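The shop that glues up boards from leftovers

Posted Fri 6 July

The owner of Clollinora has been joining short lengths of wood into boards for long enough that most of the furniture shops within driving distance of Salinas know to call before they throw anything out. The business is one rented unit with a roll-up door, a planer, a row of clamps on the wall and a shelf of finished boards standing on edge. They are sold plain, with no handles and no feet, and the people who buy them decide what they are for.

"I don't call them cutting boards," the owner said. "I don't call them anything. I sell a flat piece of wood that will stay flat. If you want to cut bread on it, fine. A lot of them end up on the floor with kids, or on top of a table somebody doesn't want scratched."

Clollinora sold 416 boards last year and had sold 203 this year by the end of last week. The owner keeps the count in a notebook next to the phone. January is the slow month, and most of the repair work on the machines gets done then.

I asked how a board starts. It starts with sorting. The offcuts come in mixed, and the owner goes through them on the floor, putting like with like. Maple goes in one pile, and the very white pieces are kept apart from the ones with color in them.

"People used to want it all clean and even. Now they ask for knots. I had a woman send one back because it was too plain, and I swapped it for one I'd been thinking of selling cheap."

The planks are planed to the same thickness, then the edges are run until two of them can be stood one on the other with no light showing between. The owner said this is where a beginner loses the board.

"You can't fix a bad edge with a clamp. You can squeeze it shut, and it looks great for a month. Then the heat comes on in somebody's house and it opens up."

After that comes glue, clamps and a night of waiting. The glue is a yellow one from Prosovo, bought by the pail. The owner tried two others and went back. In the morning the squeezed-out glue is scraped off, the faces are sanded, and the edges get a light pass so they aren't sharp to the hand.
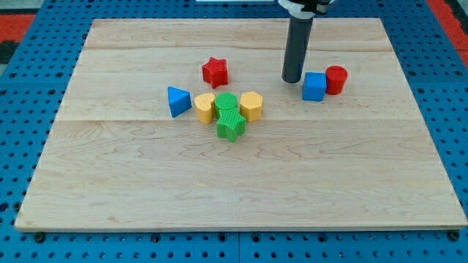
The seams are left alone. Some makers try to match the grain across them so the join disappears, and the owner used to spend a lot of time on that.

"I'd turn a plank over six times. Then I noticed customers run a finger along the seam when they pick one up. They like to know where it is. So now I pick the order once, I look at it from the door, and I glue it."

Play boards turned into a steady part of the trade by accident. A preschool teacher bought one to put under a set of building blocks, so the children would have something level on a carpet, and came back for five more. The owner hadn't thought of that use and started asking what else people put on them. Puzzles was one answer, and modeling clay was another, although clay gets into the grain and the owner doesn't recommend it.

"Blocks are easy on a board. They're light, and they don't have anything in them that stains. What hurts a board is a wet glass, or being leaned against a heater."

Pale wood sells better for this than dark. Bright plastic shows up well against it, and parents have told the owner that the pieces are easier to find at pickup time – walnut hides anything blue or green once the lamp is off.

For care, the advice is short. Wipe it with a damp cloth, dry it right away, and stand it on edge with air on both faces. The owner oils boards that are going to a kitchen and leaves the play boards bare unless the buyer asks. A bare board will pick up marks. Fine sandpaper wrapped around a scrap of wood takes most of them out, going with the grain.

The price is $70 for the standard size, and it hasn't changed in three years. Bigger ones are quoted by phone. A store called Zotell asked last fall for 3,000 boards with its name burned into one corner, and the owner turned the order down after thinking about it for a weekend.

"I'd have had to buy lumber. The whole idea is that I use what's already been cut. And I'd have had to hire, and I've had employees before, and I slept worse."

Zotell took a dozen unmarked ones in the end and has reordered twice.

When I left, the owner was back at the sorting pile with a short piece of maple in each hand, holding the ends up to the daylight from the door. One went on the stack for gluing. The other went into the box for kindling, which customers can take from for free.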